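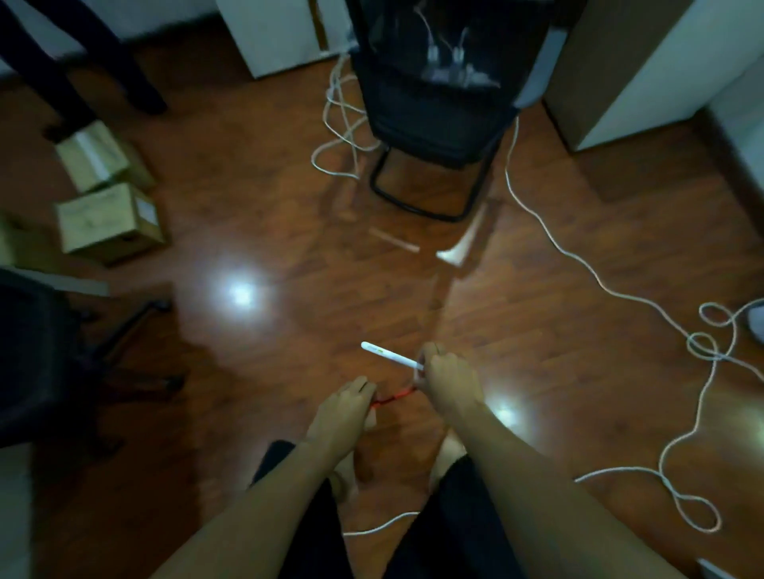
Jinda Tai
Columnist and letters editor, Fledano

Saying No Without Feeling Rotten: Your Questions

I have been getting letters on this subject ever since my February column - 589 of them so far, bless you all - and the same handful of worries keeps coming up, so I've gathered my answers in one place.

Why do I feel guilty when I turn somebody down?

Most likely you were raised to be helpful, and a lovely thing that is too! I said yes to everything until I was well past forty, and I still get a little knot in my stomach when the phone rings and I know a favor is coming. The knot doesn't mean you've done anything wrong. Mine is usually gone by supper.

Do I owe people a reason?

A short one is kind, if you feel like giving it. I used to write 1,000 words explaining why I couldn't bring a casserole, and by the end of it I could have baked two. "I can't this time, but thank you for thinking of me" does very nicely.

What if it's family?

Well, that's harder, and I won't pretend I've got it all worked out. I try to say what I can do along with what I can't. I may not be able to host the whole crowd for a week, but I'd love to have them for Sunday-style pancakes and a long talk on the porch.
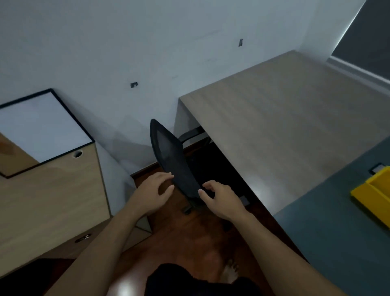

A reader in Sakeo wrote that she always says "let me sleep on it" and calls back after breakfast, and that she has turned down more in one spring than in all her married life. She wanted to know if that was cheating.

Is it cheating to put off my answer?

Not a bit, as long as you do call back. Leaving folks dangling is worse than a plain no (I've done it, and I'm still a bit red in the face over it).

Can I change my mind after I've said yes?

You can. Do it early and say you're sorry once, and if you know somebody else who might like the job, pass the name along.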